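# The Cushion Problem

Grulley, the control stack that Stunex has been writing for the better part of three years, can plan a collision-free path through a cluttered room in the time it takes you to find your glasses. Ask it to tidy an armchair and it goes very quiet.

The trouble starts with perception. A mug has the same shape in January as it had at Christmas. A cushion has whatever shape the last person gave it, and Grulley's planner, raised on mugs, wants a mesh, a centre of mass and a tidy list of grasp points.

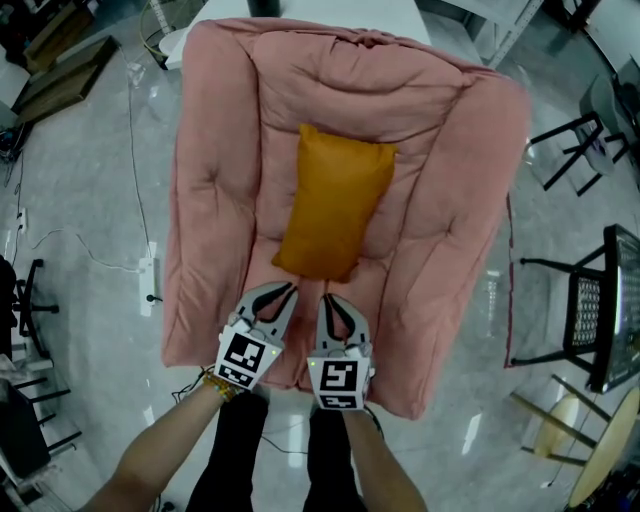

So the team gave up writing rules and began collecting demonstrations. A person does the job with a pair of hand-held grippers, the markers give the software a pose for each hand, and a tool called Boka lines up the video with the motion and throws out whatever doesn't match. Boka throws out a lot. Of the first 408 cushion episodes it kept 51, and its log gave the reason for most of the others as "time". Philosophers have been less bleak.

The culprit was a clock. Two streams had drifted apart by a few frames, enough to teach a policy that cushions move shortly before they are touched. A fix went in after lunch, and the rejected episodes were run through again with a good deal less drama.
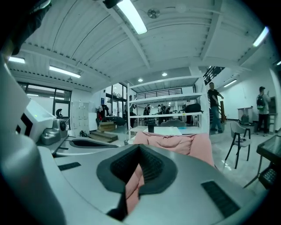

**Why not simulate the cushion and skip the demonstrations?**

Stunex tried that, and the simulated cushion behaved like a well-mannered brick. Making it softer slowed the solver to a crawl, and the policy trained on it squeezed real fabric with the confidence of someone who has only read about it.

The planning layer has since been rewritten as well. It used to plan the whole motion up front and defend it to the death. Now it commits to a short stretch, looks again and replans, a habit the programmers borrowed from the demonstrations and the rest of us from parking.
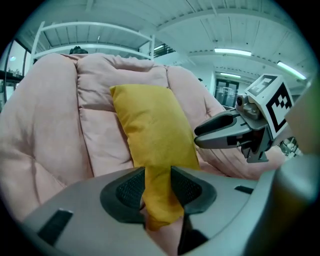 Grip force remains a sore point. Version 2 of the controller treats any give under the fingers as slip and tightens up, to which a cushion responds by giving some more. There is a branch that tells squash from slip, named Butt after the thing cushions are for, and it has been waiting on code review long enough to have its own merge conflicts. The colour of the upholstery, at least, has stopped mattering to the vision model, although it still has opinions about tartan.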